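The Shallow Box
What a lid-less carton does for the small things that collect on a table

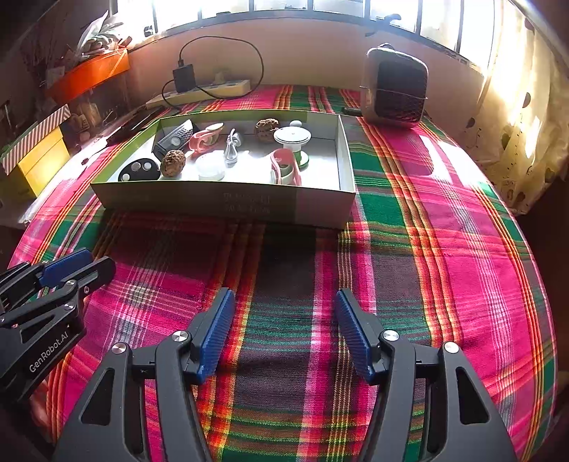 Every household has a category of object that belongs to no room. A short cable, a strap, a spare knob, a walnut left over from the winter bowl. None of these is large enough to justify a shelf or common enough to justify a labeled drawer, and they settle on the nearest flat surface. In most homes that surface is the table.

The usual answer is a box. The usual box is too deep.

Depth is the dimension that decides whether small-item storage gets used. In a deep container, objects stack. Whatever went in first sits under whatever went in last, and retrieval means lifting, stirring or tipping. A shallow box with an open top holds one layer, or something close to it. Everything in it can be read from a standing position.

For this feature we kept shallow trays on three tables through August and compared them with deeper bins we already owned. The notes below cover dimensions, linings, contents and the surface underneath.

Wall height

The working range is 2 to 5 centimeters. Below 2, round objects escape. A walnut rolls poorly on a flat floor because of its ridges, but it does roll, and a spool or a knob will go over a low lip when the tray is slid across a table. Above 5, the walls begin to shade the floor in low light, and people start laying one item over another.

Long items can be the exception. A device longer than the tray is deep can lean on a wall at a diagonal with its upper end raised. This is acceptable, and in practice it makes the item easier to pick up. It should lean at the back, where it does not have to be moved to get at anything else.

Retail packaging often falls inside the range. The bottom halves of gift cartons and the trays from boxed stationery are stiff enough for the job, and the printing on the outer wall does no harm. The Mevora desk tray, one of two purchased products in our comparison, has walls of 4 centimeters and a footprint a little larger than a sheet of letter paper. The Ullport bin is more than twice as tall. By the second week the Ullport had a lower layer that had not been touched.

Floor color

A white floor gives the best contrast for brown, black, gray and pink items, which covers most of what ends up in a tray. It has two faults. White objects disappear on it, particularly a low round container with no dark edge. It also glares. In direct sun the floor of a white tray can be bright enough that pale items lose their outlines.

A colored lining along the walls corrects part of this. Light green is a good choice, as few small household items are that color, and it gives the eye an edge to measure against. Lining the floor as well removes the glare but costs some contrast. We tested a gray felt floor and went back to white after four days. The felt held crumbs of walnut skin and had to be taken outdoors to be shaken.

For white objects, a gray rim or a band of colored tape is sufficient. The mark should go on the top surface, where it shows from above.

Cables

One loose cable will defeat any tray. It spreads to fill the space available and catches on every looped object near it. Each cable should be folded back and forth into loops the width of a hand and tied once around the middle. Winding into a circle also works but produces a bundle that opens when the tie slips.

The tie should be soft. Wire twists leave a crease in thin insulation and scratch whatever is next to them. A cable tied at the middle can be lifted by the tie, so it comes out of the tray without dragging a strap along with it.

Straps and loops

Curled straps and looped pieces take up more room than their weight suggests. They do not flatten, and forcing them flat shortens their life. Stand them upright if they will stand. An upright arch has a small footprint and is easy to grip at the top. If there are two of similar shape and color, keep one forward and one back. Side by side they tangle, and from a distance they read as one object.

Placement inside the tray

We found no benefit in dividers. A divider fixes the size of each compartment, and the contents of this kind of tray change weekly. A loose arrangement by height is enough: long and leaning items at the back, flat and round items in the middle, anything used daily at the front wall. Tall spools go to one side. Their discs overhang their bodies, and a small object pushed underneath is hidden from above.

Organic items should be limited. Nuts in the shell are dry and keep well, but they shed fragments. One or two will do no harm. A handful belongs in a bowl.

The surface underneath

A tray on bare wood slides. On a tablecloth it stays where it is put, provided the cloth is woven and has some texture. The Drultitz plaid cloths used on two of our three tables held a loaded tray without a mat. The load was 858 grams, measured on a kitchen scale.

A strong plaid has a second use. The stripes cross at right angles and serve as a grid, so a tray that has been shifted can be squared again by eye. The same pattern makes a poor surface for loose small items, which vanish among the colors, and that argues for the tray in the first place. Wrinkles should be smoothed before the tray is set down. A fold under one corner is enough to make a round object drift.

Emptying

A tray fills in some 125 hours of normal household use, or a little over five days. Ours were emptied on Thursday evenings. Items that had a place went back to it, batteries were checked, and the floor was wiped with a dry cloth. Items with no place stayed.

When the same object has stayed for five weeks, move it to a Pelupessy jar or any other closed container, write the month on the lid, and leave the tray with room for the next cable.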